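Week 5 handout: keeping a household budget you'll still be using in May

Small Business and Home Finance, evening stream
Notes by Ingvild Bråten, 3/10/20

Okay, so these are the notes I promised. I've tidied up what was on the whiteboard and put back the bits I skipped when we ran over. If you missed the session, read the first half before you touch the worksheet, otherwise the column headings won't make much sense.

We started with the lumpy bills. Most people who tell me they can't budget are really quite good at the weekly stuff. They know what groceries cost, they know what petrol costs, they could tell you the price of a flat white at three different cafes. What knocks them over is the rego, or the dentist, or the school camp that everyone knew was coming and no one wrote down. I did this myself for years! I'd be feeling terribly organised and then the car insurance would land and I'd be eating toast until payday.

So the first job is the annual list. Go back through twelve months of bank statements (yes, all twelve, make a cuppa) and pull out anything that turns up less often than monthly. My own list last year came to $1530, and that's after I'd already shifted the insurance to monthly payments. Divide whatever you get by the number of pays you receive in a year. Mine is fortnightly, so 26, and that gives me a touch under $59 a pay. That amount goes into a separate account on payday, before groceries, before anything.
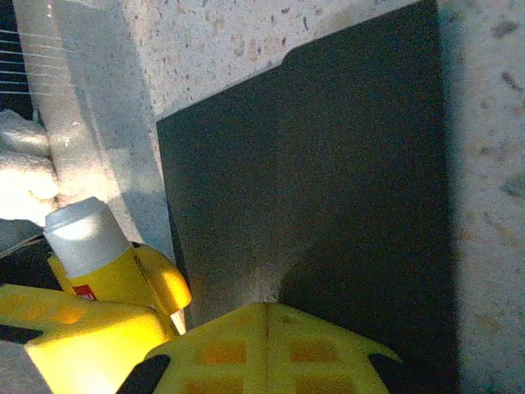

Siamak Dehghan asked whether it wouldn't be simpler to leave the money in the everyday account and just remember it was spoken for, given he'd managed that way for a while and hadn't come unstuck yet. I said some people can, and if you've done it for years without a scare then please don't change on my account. I can't. If I see a balance, I think it's mine to spend. A second account with no card attached is the cheapest bit of willpower I know of.

Amirhossein then brought up fees, and he's right, check them. There are plenty of no-fee savings accounts around, but read the conditions on the bonus interest. Some of them drop your rate for the month if you take money out, and taking money out is the whole point of a lumpy bills account.

Next, the catch-up problem. If you start today and the rego is due in six weeks, you won't have enough put aside, and that's where a lot of first attempts fall over. You've got a few choices. You can seed the account with a lump (tax refund, birthday money, selling the treadmill). You can put in extra for the first few pays. Or you can ring the biller and ask for instalments, which feels awful for about a minute and then is fine. Have your account number handy and ask what it costs to split it, as there's sometimes a surcharge.

The example from class, for those who were copying too fast:

Electricity, quarterly: $295 a bill, so $1180 a year
Dentist, once a year: $359
Total: $1539
Per fortnightly pay: $59.19, call it $60

I round up, always. The extra cents build into a bit of padding, and power bills in winter have a way of being worse than the one you used for your estimate. If you've got a whole year of bills, add the real four together and use that total in place of multiplying one by four.
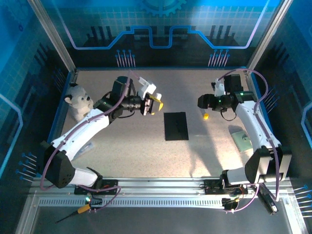
Now, the weekly money. I keep this part very loose on purpose. Take your pay, subtract the rent or mortgage, subtract the lumpy bills transfer, subtract the monthly direct debits (your share per pay), and what's left is what you live on. I don't split it into fourteen categories. I've tried it, I lasted until the second weekend, and the spreadsheet made me feel guilty every time I bought a mango. One number, checked every few days, works for me. If you love categories, go for your life, the worksheet has room on the back.

Couples, a quick word. Mojtaba wanted to know who should hold the login, and my answer is both of you. Sit down once a month with the statement open, keep it under half an hour, and don't do it hungry.

Irregular income gets its own session next week, so tradies and casuals, hang in there. In the meantime, write down your lowest month from the past year and bring that figure along. We'll be building from it.

For next week:
Finish the annual list, front of the worksheet.
Work out your per-pay figure and round it up.
Find one subscription you'd forgotten. Mine was $83 a year for a recipe site I hadn't opened since I moved house.
Bring a calculator, or a phone with some charge in it.

Spare worksheets are in the tray by the door, and I can email you one if you'd prefer to type.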